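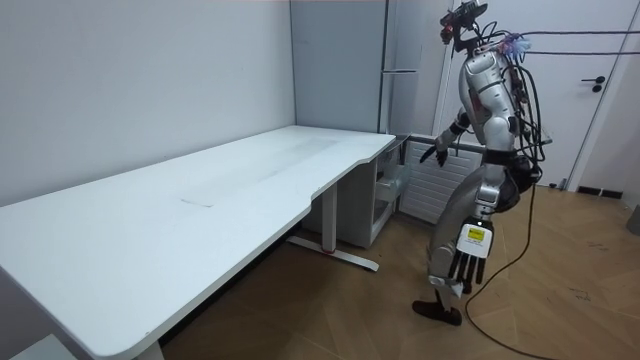 October 2, 2018

Relocation log, continued. The permit file went in through the Tivport residence portal at the second attempt. The first attempt failed on the upload of the degree certificate. The portal accepts PDF only, and it rejects any PDF that carries a digital signature, including the one the university puts on its certified copies. The fix was to print the signed copy, scan it back at a lower resolution and upload the scan. The help page says nothing on this. I found it in a thread on the applicants' board from August, where a person with the same error code had worked it out.

The file now reads "Received, not allocated." Allocation means that an officer has been assigned. The processing clock starts at allocation, so the published processing time and the time I will wait are different quantities. I have stopped putting a target date in the spreadsheet and entered "open" in that cell. Everything downstream of it (lease notice, shipping, flight) now shows an error, and I have left the errors showing.

Fees. The application fee went out by card and the bank converted it at its own rate plus a foreign transaction charge. I had budgeted the fee in local currency and forgotten the charge. It is small, but it will recur on every payment to the portal, and there are at least the biometrics and the card issue still to come. Added a line for it. The total under "government and government-adjacent" now stands at 1137, with the translations included and the medical exam left out. The medical has its own line, as the employer may reimburse it. The contract says "reasonable medical costs associated with entry," and HR has yet to say whether an X-ray is reasonable. Asked again this morning, in writing.

Translations. The birth certificate came back from the sworn translator with the place of birth rendered as "Vikum." The original has Wikum, the passport has Wikum, and the translator's explanation was that she had transliterated according to the standard. There is nothing to transliterate; both documents are in the Latin alphabet. She will reissue at no charge. The stamp has to be redone as well, which means the paper version goes back by mail. I kept a scan of the wrong one in case anyone asks why there are two registration numbers.

Call with Custari in the afternoon. They handle the relocation package on behalf of the employer, and the package turns out smaller than the brochure. It covers the permit review, one airport pickup and 40 hours of temporary housing search, where an hour is counted from the moment their consultant opens an email. I asked what happens if the search takes longer. The rest is billed to me at the private rate. I asked for the private rate and was told it would be sent. It has not been sent. I will ask them to keep a time sheet and to copy me on it every week, and I will send my own questions in one message per week so that they open fewer emails.

Their consultant also recommended against signing a lease from abroad. I agree in principle. The difficulty is circular: registration of address needs a lease, the bank account needs registration of address, and most landlords want rent from a local bank account. The usual way through is a serviced apartment whose operator will issue a proof-of-residence letter. Not all of them do. I went through the list Custari supplied and wrote to each operator with one question, whether the letter is accepted for municipal registration. One reply so far, and it answers a different question (parking).

Deposit. Landlords in Tivport ask for 3 months of rent up front, held in a blocked account, and the agent's commission comes on top of that. The deposit earns interest, at a rate that does not justify a formula. For cash flow I treat it as spent. This is the largest single item before the first salary and the reason I moved the 3000 from the long-term account into the current one last night. I had held it back as an emergency reserve. The reserve is now whatever is left after the deposit, which I will know when I know the rent.

Shipping. Somogyi sent the revised quote for the shared container. They charge by volume with a minimum, and my inventory is below the minimum, so removing the bookcase from the list changed nothing in the price. I put the bookcase back. Insurance is offered as a percentage of declared value and excludes "owner-packed boxes," a category that covers nearly everything I own. If they pack, the insurance applies and the packing is charged. I compared the two on paper. Self-packing without insurance comes out cheaper unless something breaks that is worth more than the packing fee, and the only such thing is the monitor. The monitor can travel as checked baggage in its original box if the airline's size limit allows. Need to measure the box. It is behind the suitcases in the closet.

The customs list must be in two copies, with serial numbers for electronics and approximate year of purchase for furniture. Used household goods are exempt from duty if owned for a minimum period before the move. The two desk lamps I bought this summer do not qualify. I will either declare them or leave them — probably leave them.

Tax. Still unresolved. The year of departure is split, and the home return has to state a date on which residence ended. The form guidance gives several criteria (home, family, economic ties) and no order of priority. An accountant who does these returns quoted for a single consultation. I accepted. List of questions for the consultation: date of exit, treatment of the relocation payment, whether the pension contributions can stay where they are, what to file if the permit is late and the start date crosses into the next year.

Open items carried forward:
Corrected birth certificate translation, paper original.
Written answer from HR on the medical.
Private rate from Custari.
Letters from the serviced apartments.
Dimensions of the monitor box.
Passport photos. The old ones have the wrong background color for Tivport, which wants light gray and states that white will be refused.

Canceled the gym membership. The notice period runs to the end of the following month.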